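**Jitpraphai, le 22 février 2026**

# Wudov engage l'automatisation de ses postes de rangement et de conditionnement de gobelets

L'entreprise Wudov, spécialisée dans la préparation de vaisselle pour la restauration collective, annonce le lancement du programme Gaton sur son site de Jitpraphai. Ce programme porte sur les tâches de manipulation les plus répétitives de l'atelier : saisie, retournement et mise en place des gobelets en papier sur leurs supports. Il concerne 70 salariés, répartis entre les lignes de conditionnement et la préparation des commandes.

La première phase repose sur l'enregistrement des gestes des opérateurs. Équipés de pinces tenues à la main, ceux-ci exécutent leurs tâches habituelles à un poste aménagé à cet effet. Les séquences recueillies servent ensuite à l'apprentissage des bras robotisés qui seront installés en juillet. À ce jour, 1 230 séquences ont été validées par l'équipe technique.

« Un gobelet en papier se déforme dès que l'on serre un peu trop. Les opératrices le savent depuis longtemps, et c'est leur façon de doser l'effort que nous cherchons à transmettre aux machines », indique Mareike Ruppert, directrice industrielle de Wudov.

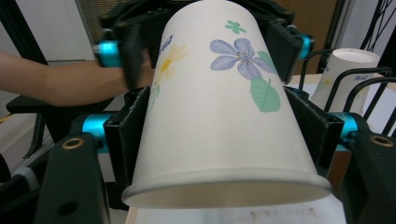
La direction a retenu un calendrier progressif. Huit postes seront automatisés dans un premier temps, sur les lignes traitant les gobelets imprimés. Les lignes consacrées aux petites séries et aux commandes particulières conserveront leur organisation actuelle. Un bilan sera présenté aux représentants du personnel avant toute extension au site de Jultdale.

**Des métiers appelés à évoluer**

Aucune suppression d'emploi n'est prévue dans le cadre du programme. Les salariés des postes concernés se verront proposer une affectation à la conduite de ligne, au contrôle qualité ou à l'enregistrement des gestes, fonction désormais reconnue dans la grille de classification de l'entreprise. Une formation de 12 jours, dispensée sur le temps de travail, accompagnera chaque changement de poste. La rémunération de base et l'ancienneté seront maintenues.

L'accord signé avec les représentants du personnel encadre également l'usage des enregistrements. Ceux-ci ne pourront servir ni à l'évaluation individuelle ni à la mesure des cadences. La participation aux séances demeure volontaire, et tout salarié peut y mettre fin sans avoir à se justifier.

« Nous avons demandé des garanties écrites sur les affectations et sur les images, et nous les avons obtenues. Il reste à vérifier que la charge de travail ne se reportera pas sur le contrôle en fin de ligne », déclare Montri Nuchit, représentant du personnel.

Prapai Khamphan, opératrice de conditionnement, participe aux séances depuis leur ouverture : « Les premiers jours, la pince paraissait lourde et je cherchais mes repères. J'espère surtout que mes poignets se reposeront un peu quand les bras seront en service. »

**À propos de Wudov**

Wudov prépare, conditionne et expédie de la vaisselle à usage unique et réutilisable destinée aux cantines, aux établissements de soins et aux organisateurs d'événements. L'entreprise exploite deux sites, à Jitpraphai et à Jultdale.

**Contact presse**

Mayuree Ongart, service de la communication, Wudov, site de Jitpraphai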